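### 3.2 Part-filled cartons and the order of packing

Our second strand of work looks at what happens to eggs between the bowl and the carton, a stretch of kitchen life that has attracted surprisingly little attention. Earlier studies of home egg storage (Shek and Kuo's Bendale survey is the one we admire most) recorded where eggs were kept and for how long. We wanted to know where in the carton people put them, and whether the choice is as haphazard as most people claim when you ask.

It isn't, and we were delighted to find how strongly the habits held! Of the 378 packing sessions logged in Clakton and Tastadby, 355 could be coded from start to finish. Each session began with an open carton on a bare tabletop and ended when the person packing said they were done. We coded the cup chosen for each egg, the gap left between neighbours, and any later change of mind. Joar Myklebust and Sze-wing Kuo coded the sessions separately and then sat down together over the ones they disagreed on, usually a matter of whether an egg nudged sideways counted as moved.

Part-filled cartons proved the richest material. A full carton tells you almost nothing about order, but one holding only a couple of eggs is a lovely record of first preferences. Figure 4 shows a clear plastic carton at this stage, open on a brown table with two brown eggs in it.

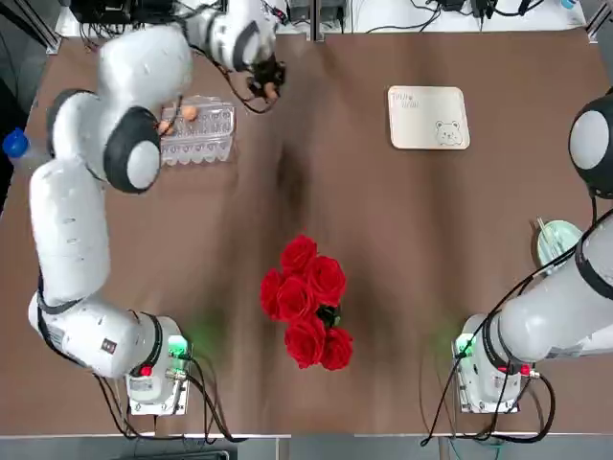 **Figure 4.** Open carton with two eggs.

Packers from Clakton tended to start at one end and work along the row, leaving no gaps. Those from Tastadby spread their first few eggs out and filled in between them later, a pattern Cheuk-hei Wei had predicted from her pilot work and was very pleased to see again. Several told us they had learnt it from a parent and had been taught that a carton should sit level when you pick it up. We have not tested whether spacing makes any difference to breakage, and would love to see someone try.

Carton material mattered more than we expected. With clear plastic, people adjusted eggs after placing them far more often than with grey pulp, turning the pointed end down or shifting an egg one cup over for no reason they could give us. Valter Kristiansen suggests that seeing the egg from the side invites a bit of fussing – we think he is probably right, and we return to the colour and finish of cartons in Section 4.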